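Handheld gripper station: Sunday safety check, with comments
Towel-folding study, Rerkby bench

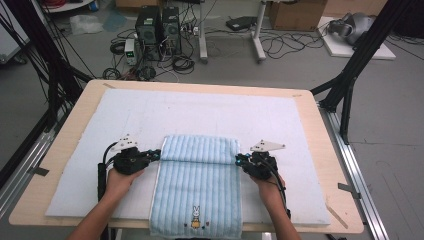

Loïc Le Goff: please keep the cable check ahead of the jaw check this time. A snagged lead spoils a fold halfway through, and then the trial counts for neither arm of the comparison.

Done, Loïc, and it's a much better order! Items 1 to 7 below, comments as I went.

1. Cables over the wrists - PASS
Full reach in both directions, no tugging at the elbow. Sleeves up, watches off.

2. Gripper jaws - PASS
Both close evenly on a single layer of cloth. Left one felt a touch stiff on opening, so I cleaned it and tried again. Lovely now.

3. Plates above the grippers - PASS
All fixings finger-tight, then a quarter turn with the driver. Please don't go further than that.

4. White board - PASS WITH COMMENT
Doesn't slide when a towel is dragged across it. Wipe it down between sessions, as lint builds up quickly.

5. Tape on the table - PASS WITH COMMENT
One corner had started to lift. Pressed back down, replace before the Vidal cloths arrive.

6. Floor behind the table - ACTION
Too many coiled leads near the computer towers. Tidy them and keep the walking route clear. Boxes can stay where they are if nobody has to step round them.

7. Side rails and posts - PASS
No wobble at either side. Checked by hand at every joint I could reach.

Comment on the method
We have 126 folds recorded with the crease-first grasp, where both grippers take the towel at its edges beside the fold line before anything is lifted. Only 17 needed a second grasp, and I'm thrilled with that - the corner-first set was nowhere near it. The policy trained on the Oseo arms copies the crease-first folds far more smoothly too, even on the ribbed towels, which used to bunch up.

Still open
Item 6, then a repeat of item 2 after the next 6 sessions. Cevwood spare jaws are in the second drawer. Initial the sheet before you switch on.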